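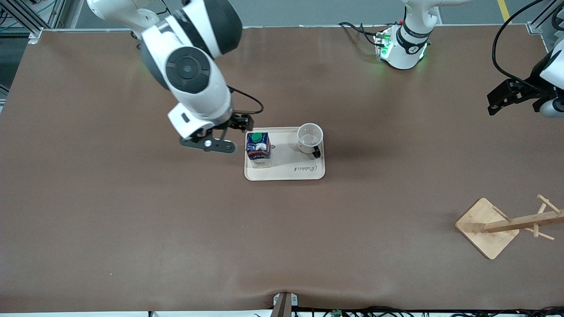 September 10, 2021

Our breakfast task for the Jondlow Cup finally has a name, which is "Breakfast," because we spent 60 minutes on it and everybody got hungry. Club ran until 8 and I'm writing this in bed with my shoes still on. I'm on the left gripper this semester and I'm so happy about it! The right arm gets the milk and mine gets the mug, so all evening I was fussing over that black handle and whether to come at it from the side or from above. (From the side. I think. Ask me tomorrow.) The rules say the carton and the mug both have to leave the tray without the tray moving, and then the mug goes on the mug tree, and I have already had one dream about those pegs.

The Omwood team is doing the same task and they posted in the group that their code is around 2000 lines now. Ours is 690 and I wrote maybe a third of it, mostly the part that everyone calls "the polite part" — it makes one arm wait while the other one is over the tray. I kind of love it. It's the first thing I've written for Clurniren that I didn't have to ask for help with.

The wrist camera stuff is harder. We want it to find the carton by the green cap, and that's fine standing up, but we also want it to work with the carton on its side, so that's next on my list.
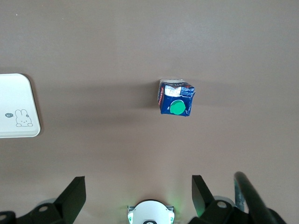 Carton on its side, wrist camera view. Hi, bunny.

I like how the cap pops against the dark blue. The crumpled corners worry me more, I don't know yet what the edge finder will make of those. Need to bring: a fresh carton, my charger, the Economou worksheet I still owe for class. Also snacks. Going to sleep now.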